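This procedure covers the layout, checking and reset of a two-arm table cell used for light handling tasks. It applies to the cells at Tastasow and Prirance. The Poulain cell has a fixed guard and follows its own procedure, although sections 3 and 5 may be used there without change.

Maintained by Yasmine Bouazza. Last revised Mar 15, 2023.

## 1. Before you start

You will need:

- the current risk assessment for the cell
- the task sheet, including the start layout and the end layout
- a tape measure and a roll of floor tape
- a soft cloth and a neutral cleaner
- the cell log

If the risk assessment names a different gripper or a different payload from the one fitted, stop. Have the assessment revised first. A verbal assurance from the last operator is not a revision.

Local law and the arm manufacturer's manual take precedence over anything written in this procedure. Where the manual gives a stricter limit, enter the stricter limit in the task sheet so that the next operator doesn't have to look for it.

## 2. Mark out the cell

1. Command both arms to the park position and remove drive power.
2. Find the furthest reach of each arm from the reach drawing. Include the gripper with its fingers fully open.
3. Add the stopping distance recorded at the last brake test.
4. Mark the resulting boundary on the floor. Use one colour of tape for the boundary and don't use that colour for anything else in the room.
5. Check that chairs, desks and walkways needed during a run are outside the boundary. Move the furniture, not the tape.

The operator's seat should have a clear line of sight to both grippers and to the stop button. Anyone observing stands on the operator's side of the room and stays behind the boundary while drive power is on.

## 3. Cables

Most of the entries in the Prirance log for last December concerned cables. The arms themselves accounted for very few.

Each external cable needs enough slack for full travel at every joint, and no more than that. Check it as follows.

1. With drive power off and the brakes released according to the manual, support the arm and move each joint by hand to both ends of its programmed range.
2. Watch the cable at the wrist and at the elbow. It must not go tight, and it must not form a loop that a finger or another link could pass through.
3. Note where the slack falls when the arm is low over the table. A cable lying on the work surface can drag an object out of position, and the next grasp is then planned on a layout that no longer exists.
4. Re-dress the cable if it touches an object in the start layout. Fasten it on the link side of the joint, never across the joint.
5. Keep floor cables out of the walkway. Use a cover where a crossing can't be avoided.

Coiled cable needs a separate check. It pulls back on the connector as it extends, and a connector that holds at mid-range can back out at full reach.

## 4. Lay out the objects

Use the task sheet. The standard tableware layout has a tray in the centre of the table, one plate, and one piece of fruit to the right of the tray. The plate starts either on the table to the left of the tray or on the tray itself, depending on the task variant.

- Place the tray first and set the other objects by reference to it.
- Set the long side of the tray parallel to the long side of the table.
- Leave a clear gap between each object and the table edge. The Tastasow sheet gives 11 cm as the minimum.
- Place fruit directly on the table with nothing under it. Replace it when the skin splits or when it becomes soft enough to mark under the fingers.
- Don't add objects that aren't on the sheet, including pens, phones and the cloth.

Only one variant may be in use at a time. If the variant changes partway through a session, close the log entry and open a new one.

Wipe the table before the first run. Scuffs that won't come off are acceptable provided that they don't affect the vision check. Record them once and leave them alone after that.

## 5. Power-up and first motion

1. Clear the boundary. Say aloud that drive power is going on, and wait for an answer from everyone in the room.
2. Apply drive power and confirm the indicator state listed in the manual for each arm. An indicator shows the state of the controller. It doesn't replace the stop test.
3. Test the stop button. Both arms must lose drive power from one press.
4. Restore power and open both grippers fully with nothing in them.
5. Run the path once at reduced speed, with one hand at the stop button.
6. Compare the clearance between the two grippers with the figure on the task sheet. If the arms share the space over the tray, only one may be in that space at a time unless the sheet says otherwise.

After four clean runs at reduced speed, the operator may move to the task speed. Any contact between an arm and the table resets the count.

## 6. Reset between runs

Resetting by hand is the point at which people are nearest to the arms, and it deserves the same care as the first set-up.

- Wait until both arms have stopped.
- Remove drive power before reaching over the table.
- Return the objects to the start layout, tray first.
- Look along each cable from the wrist to the base.
- Step back over the boundary before calling for power.

Two people may share the reset, but only one calls for power, and it is the same person for the whole session. Enter the name in the log. The Nernodard form has a field for it; on the older form, write it in the margin.

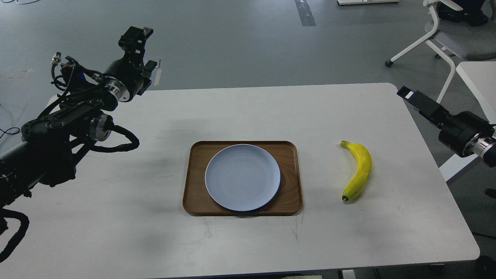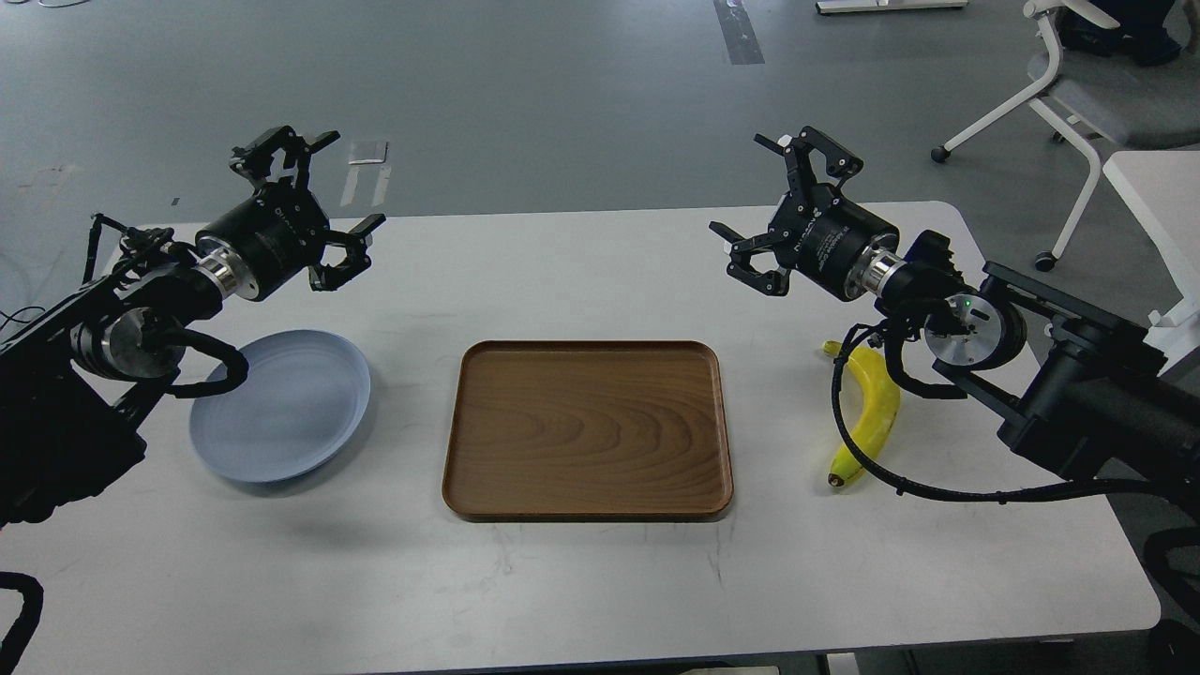 *Tableware layout, both variants: plate on the tray (first picture) and plate to the left of the tray (second picture).*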